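Faut-il vraiment plier au carré ?

On nous vend le pliage comme une vertu. Trevor Doucette, dans son manuel, y consacre 49 pages, et je les ai lues avec un agacement croissant.

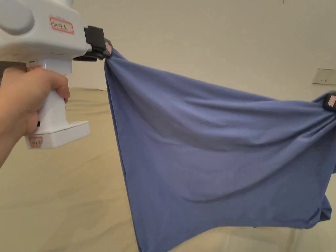
Car enfin, un tissu bleu un peu souple ne tient jamais la ligne. On tend deux coins, le milieu fait ce qu'il veut — et il faudrait recommencer.

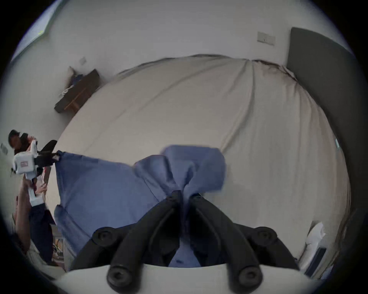 Club Lavell, pages Maison

Delwyn Gilchrist me répond que le geste calme. Peut-être. Moi, il m'énerve, surtout sur un grand lit où tout finit par atterrir, téléphones compris. 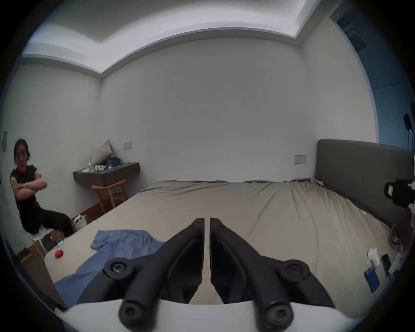 Le lit n'est pas une table

Je veux bien qu'on plie dessus, faute de mieux. Mais le drap-housse plisse aussi, et lui, qui s'en soucie ?
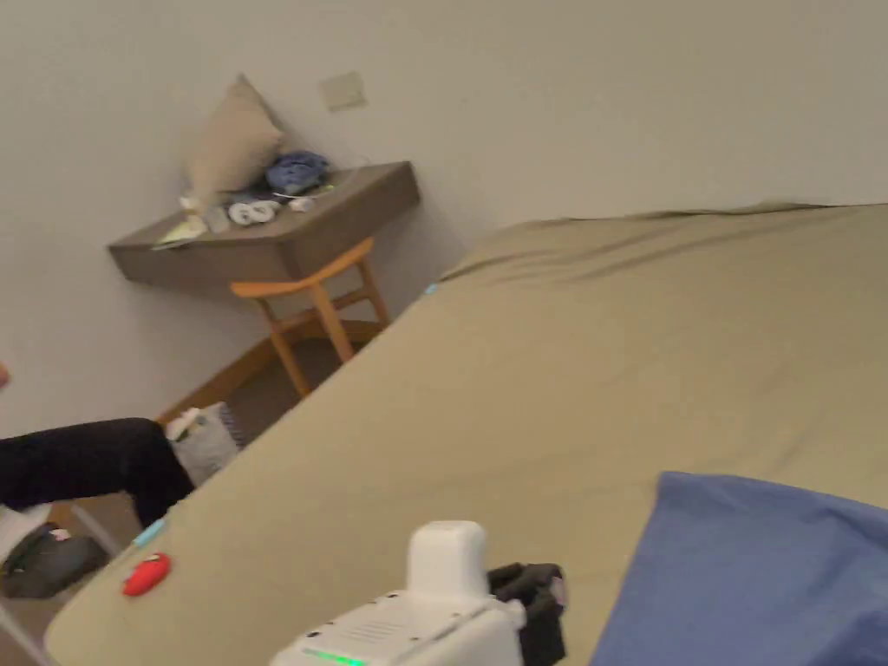
Tissu bleu plié sur drap-housse.

Je continuerai donc à plier en quatre, de travers.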